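Brusard bench chores: README

Hi, I'm Uliana. I look after this folder, so grumble at me if something in it is wrong. It holds 215 episodes of two robot arms doing the dull part of a chemistry bench: picking up beakers, moving them, tidying the glass away. Dinesh Weerakoon and Lev Melnychuk drove the arms for most of it, and Lev is the one with the patience (his episodes are the smooth ones!).

What I wanted to know was simple. Can a machine clear up after a school lab class yet? Short version - sort of, on a good afternoon, if you don't mind waiting.

Clear glass is the hard bit. The rims vanish against each other, and a beaker lying on its side is a lot meaner than one standing up. If you're training on wrist views only, start with the upright ones.

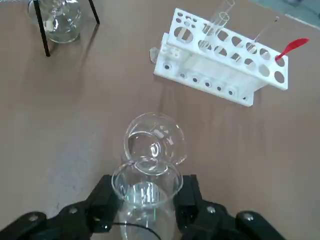 Wrist view: one beaker in the grip, one on its side, rack and tripod stand behind.

What's in the folder

episodes/ has one subfolder per run, with wrist and head views
notes.txt has my remarks, typos and all
splits/ has train and test lists, with 100 episodes held back for testing
old/ is the August batch, different lighting, please don't mix it in

Every episode has a label: done, dropped or gave up. Zakhar Mykhailiuk and I labeled them separately and then argued over the ones that didn't match. A beaker that ends up in the right spot but on its side is "dropped", even if it got there gently. Zakhar still disagrees.
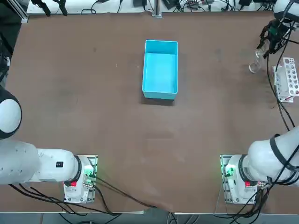

My own view on chores is that the reaching is mostly fine now and the last little bit is where the time goes. You get the two fingers just above a small beaker, with the test tube rack close by on the right, and then the policy dithers. A person would have the glass in the blue bin by then and be off making tea. We trained for 6 days on the first split and the dithering got shorter, but it never went away.

Known problems: a few runs start late, and the notes for the Seltska runs use an older naming style. I'll fix that when I get a free evening.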